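We use cookies to keep you logged in and to remember your settings. By continuing to use this forum you accept our use of cookies. OK

Item picking going to arms at our building, what changed at yours?

wanda_o
Dendness told us at the shift meeting that the small-item lines are getting arms. First two stations are supposed to be running by December. I've been on small items for six years. They say no layoffs, "roles will evolve." They also want people from the floor to go over to the Ermont office for a few weeks and do the hand gripper work, where you hold the gripper yourself and do the pick and it records how you did it. Pay is the same as the floor. Has anyone here been through this? I want to know what the job looks like a year later, more than what the slides say.

Trummer
We went through it at Ruslow. I'm maintenance, so take this for what it is. Pickers went from walking and picking to standing at a station clearing faults. The arm drops something or can't find a grip, a light goes on, you fix it and press the button. Our line does 600 picks an hour when it runs right. When it doesn't, one person is covering three stations and it's worse than the old job. Ask how many stations per person and get it in writing.

nikau.n
Agree on getting the number in writing. I don't agree it's worse. I did eleven years of walking and my knees are done. Fault clearing is boring but I go home and can still mow the lawn. The people who hate it at our place are mostly the ones who were fast and got the rate bonus. The bonus went away when the arms came in, and that's a real pay cut for them even with the same hourly.

wanda_o
We have a rate bonus too. Nobody from management has brought it up. Thanks, I'll ask.

Trummer
nikau.n, you have a good supervisor. We had two people quit over the lights alone. It's not the same everywhere.

LHoani
I would not do the gripper work. You are teaching the thing that takes your station, for floor pay. If they want what six years taught you, they can pay for six years.

nikau.n
They'll get somebody to do it either way. Might as well be someone who knows how a bag of screws hangs when you pick it up by the wrong end.

LHoani
That's what they're counting on. And when it's trained, who gets called back for the next round? It should be a job title with its own rate. At our place it was "other duties as assigned" and it stayed that way.

wanda_o
I see both sides. Did anyone here do it themselves?

manaia_w
I've been doing it since April 2018, through Sepp, so I can answer some of this.

It's office work with your arms. You stand, you do the same short task over and over, you reset, you go again. The gripper doesn't weigh much when you pick it up, but I notice it in my wrist and shoulder by the afternoon. Ask about breaks before you say yes. We get ten minutes every hour and it took a complaint to get that.

The first week is slow. You want to use your fingers and you can't. You also have to stop doing the quick tricks you do on the floor, like flicking a box square with your thumb, if the gripper can't do them. I found that harder than the lifting ever was. They throw out a run if you rush it or bump something — my first batch was 837 runs and a lot of them didn't count.

LHoani is right about the title. I was "temporary support" until I pushed, and now I'm a demonstrator on a slightly better rate. That only helps you if you stay with it. Two people from my group went back to the floor and their stations were already set up for arms, so they clear faults now, like Trummer describes.
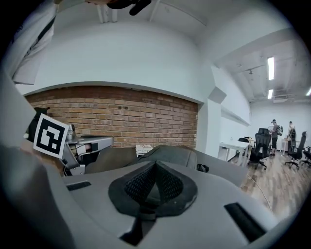
If you do go, get the return terms on paper too. Mine said "a comparable position," and I'd want it to say which one and on what shift.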